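Against the Perfect Fold

Every spring some blog tells me a drawer of baby clothes should look like a filing cabinet. I tried it for 15 days. The clothes went back to being a heap, and my son got dressed every morning either way.

Folding makes sense for shirts with collars. Soft knits are another matter. They stretch, they roll at the edges, they slide off whatever pile you put them on. Brolside sells a plastic folding board for them, and I own one - it lives behind the dryer.

My neighbor Hưng Kiều swears by rolling. I've seen his drawers and they do look nice, but he has one child and a free Monday. I have doubts about any system that needs a free Monday.

So I sort by size, drop things in the bin and shut the lid. A paw print reads fine through a few creases, and a six-month-old has never complained to me about them.

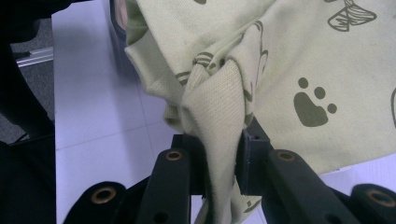
What About Wrinkles?

Knits mostly shake out. I haven't ironed one yet.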